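Most gripper comparisons measure the wrong thing

Every spring I get asked which gripper to buy, and every spring I read the same kind of report before answering. Somebody bolts a finger gripper to an arm, runs it through a set of neat boxes, swaps in a suction tool, runs it again, and prints two percentages. The higher one wins.

I don't trust those numbers much. In May, Thongchai Srisuk and I put the Drolis and the Texier through 147 picks each at Endcombe. On pick rate they finished 3 points apart. If we had stopped there, I would have told people to buy the cheaper one.

What separated them was the time spent on everything around the pick. Changing the Drolis over took 2 minutes. The Texier took more than 15, nearly all of it spent on rerouting hoses and finding out which cable went tight when the wrist turned. Remigiusz Cieślak, who reviewed our notes, thought this was a setup problem and should be left out of the score. I disagree. The people who buy these things have to set them up too.

The choice of objects matters as much. A box with flat sides flatters almost any tool. Bins in real use hold soft things, clear things and things leaning on the wall, and the arm has to get down in there with its hoses and cables along for the ride. 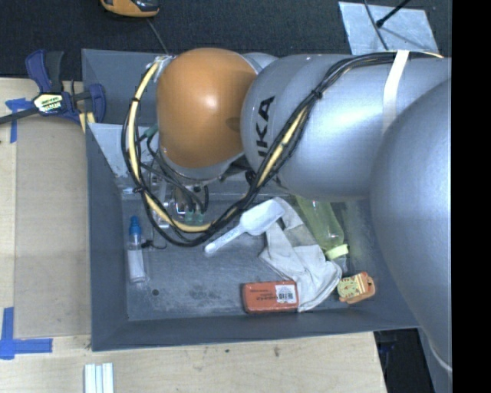 So I would ask for two changes. Publish the object list, including the ones you dropped halfway through – there are always some. And write down the changeover time, with the dressing of the cables included. Ivico already does this in its internal trials, and the reports are longer and duller to read. I would still pick one of those over another bar chart.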